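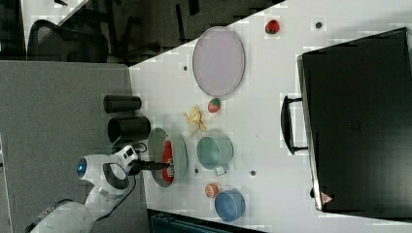

Thirty Demos and a Ketchup Bottle

The pitch has been the same for a few years now. You don't program the robot, you show it. Somebody takes hold of the arm, or drives it with a controller from a chair a few feet away, does the chore enough times, and the machine picks up the habit. No code, no engineers on site, anyone on the staff can do it after lunch.

I went to the Kikthorpe lab in September to watch people do the showing, which is the part that gets skipped in the launch videos. The project is called Gazi. It wants a single arm to clear and set out a kitchen table from demonstrations given by hand or by remote control, and its backers at Trorkmont would like to sell the result to places with real kitchens in them. I came away liking the people and doubting the schedule.

Start with the numbers they gave me. A good operator gets 22 clean demonstrations in an hour. A clean one means the object was picked up, moved and put down with no fumble long enough to need cutting. A task on the Gazi list is supposed to have 200 of them before anyone bothers training on it. Do the division and you have most of a working week of one person's hands for one small job, like putting a bottle on a tray, before you know if the job has been learned at all.

Then somebody moves the tray. The lab's answer to that is to move it on purpose during the recording, along with everything else on the table, so the arm doesn't memorize one layout. Fair enough. It also means the operator spends a lot of the session rearranging toy food.
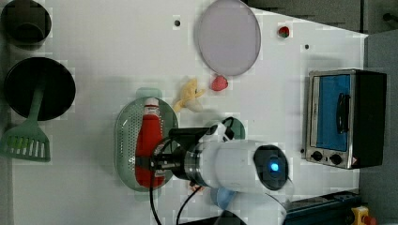
Driving the arm is harder than it looks from the doorway. I had a turn. With the remote you are working without any feeling in your fingers, so you judge the grip by eye, and your eye is in the wrong place. I closed the gripper too early twice and shoved the thing I was after across the table. The staff were polite about it. After half an hour I could pick up the toy strawberry if it was sitting out in the open, and I had developed a strong dislike of the bowls.

Hand guiding was easier on my nerves and worse on my shoulder. You hold the arm near the wrist and walk it through the motion. The trouble is that your own body gets between the cameras and the work, so a motion that felt lovely may be no use to anybody. The lab does most of its recording by remote for that reason, and I think that's the right call, though it takes away the part of the pitch where any cook can grab the arm and teach it.

What bothers me more is what counts as a lesson. Every operator has a style. One comes down on a bottle from above, slow and straight. Another swings in from the side and corrects at the last second. Both get the bottle. Feed the two together into the same training run and the arm can end up splitting the difference, and the middle of two good approaches is sometimes a bad one. Gazi keeps a page of house rules on how to approach, when to close and how long to hold still before lifting. It's a sensible page. It also reads a lot like a program, written in English and run on tired people.

The wrist camera is the other thing I'd ask any vendor about. Up close, it may be the only view that shows the fingers properly, and it gets messy at exactly the moment you need it.

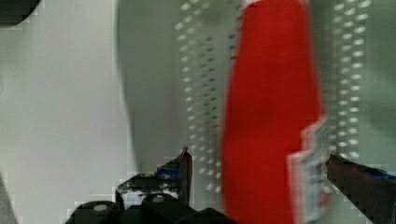

Wrist camera view from the lab, with a red object between the gripper fingers and motion blur across the picture.

I asked how much blur is too much. The rule is that a person decides, and that person is usually the one who drove. There is a plan to have the Onus software flag bad stretches on its own. It was not switched on the Tuesday I was there.

Trorkmont talks about a library of up to 700 tasks. The lab has 30 that it will let a visitor name, and fewer it will let a visitor pick from. I'd have been more impressed by a short list and a plain failure rate for each item on it, measured on a table the arm had never met. I asked for that and was told it's coming in a later report. When I have it, I'll print it in this space, good or bad.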